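Minutes of the Spring Meeting, Pidia Lane Playgroup and Toy Library
Held in the back room on 11/10/25 (members in the southern branch will forgive us the title, it being spring where they are)
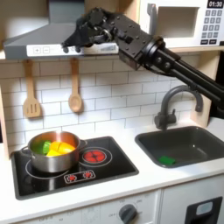 1. Welcome and apologies

The chair welcomed everyone warmly, including the four families who were with us for the first time, and thanked those who had brought cake. Apologies were received from the storytime leader, who has a heavy cold, and from two of the Saturday-morning helpers' families who are away.

2. Minutes of the last meeting

These were read and agreed, with one small correction. The sandpit lid was mended by the parents' rota and not by the landlord, and the parents' rota would like that written down.

3. Money

The secretary went through the accounts at a gentle pace, for which several of us were grateful. The balance stands at £1,135. The summer fair brought in £634 after the hire of the tea urn and the gazebo had been paid for, and there was a little round of applause for everybody who stood in the drizzle selling raffle tickets. The lease renewal with Hena, who own the building, has gone through at the same rent as before, and we are very glad of it.

A member asked whether we might put something by for the boiler. There was a good long talk about this, taking in several people's boilers at home, and it was agreed to look at it again in March when the winter bills are in.

4. Toy library

Borrowing has been lively all summer. The wooden trains and the dressing-up bags hardly touch the shelf, and the big floor puzzles have come back with nearly all their pieces, which is a better record than last year's. It was agreed that the loan period should stay at 2 weeks, but that families may ring or leave a note if they need a bit longer, and no fines will be charged to anyone.

There was some feeling that the baby toys ought to be washed more often than they are. A new sheet will go up by the sink so that whoever does the wash can sign for it, and we shall see how we get on.

5. Garden

The quote from Werkix for a new fence and a proper gate with a high latch came in at up to £2,000, depending on what they find when the old posts come out. Everyone agreed that the gate cannot wait much longer. Opinion was more divided on the fence, one view being that the hedge will do very well if it is given a chance, and another that we have been giving it a chance for years. In the end it was agreed to ask for a separate price for the gate alone and to bring both figures to the next meeting.

Thanks were given for the raised beds. The beans did beautifully and the children ate most of them straight off the plant.

6. Winter party

The party will be held in the main hall as usual, with games first and tea afterwards. Radonjić, the bakery on the corner, have very kindly offered mince pies and a tray of plain biscuits for the little ones. A list for sandwiches and squash will be pinned up by the coats. Please mark anything containing nuts clearly, or better still leave the nuts at home.

7. Any other business

Pushchairs are blocking the side door again. Would everyone please fold them and leave them under the porch.

A single red welly, child's size, left foot, is in the lost property box.

The meeting closed with tea. The next one will be in March, and the date will go up on the noticeboard.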